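Osham Community Kitchen: spring progress report
27 June 2019

Hi all,

First off, thank you again for the grant. I know these reports are meant to be short, so I'll try, but you know me by now and I can't promise!

The cooking classes are up and running. We had 40 sign-ups for the first session, and I'd planned for 20, so I split everyone into two groups and ran it twice a week. That ate up more of my evenings than I'd like but the smaller groups work so much better. People get their hands on the food instead of watching the back of my head. We've done soups, flatbreads, a pretty good bean chili and one very long night of dumplings.

The thing I keep hearing from families is that they throw out too much. Stuff goes off at the back of the fridge, or they buy a big bag of something for one recipe and never touch it again. So we added a class on using up what you've got, and it filled faster than any of the others.

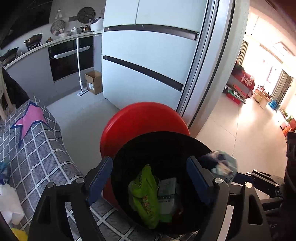 Gobnait Fahy taught that one and I'm hoping to get her back in August. She had everyone write down a week of dinners first and only then make a shopping list, and a couple of people told me later they're still doing it (I've started too, with mixed results). Her handout is going into the recipe booklet.

On the booklet: it's late. Phan was going to print it in May, then the quote went up, and now we're looking at Kultier. I should have a firm price next week. The recipes are all typed up and tested except the pickles, which came out way too salty and need another go.

We also had our end-of-session potluck, and so many people brought their parents and kids along. I ran out of forks. Next time I'm asking everyone to bring their own plates and I'm starting an hour earlier, so the little ones aren't melting down by dessert. 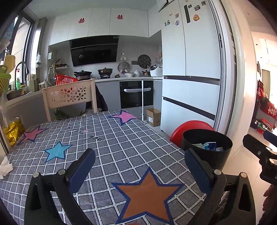 Money

You gave us 3,000 for the year. The biggest cost so far is groceries, then the hall. I spent 325 on knives and cutting boards, a bit over what I'd put in the budget, but the old knives were scary. The Vulta hot plates are still on back order and I haven't paid for them yet.

What's next

Classes start up again in August. I'd like to add a Saturday morning one for people who work nights, if the hall will give us the slot. I'm still waiting to hear. Could you let me know if I can move what's left of the printing money into groceries should the Kultier price come in low? Receipts are in the usual folder.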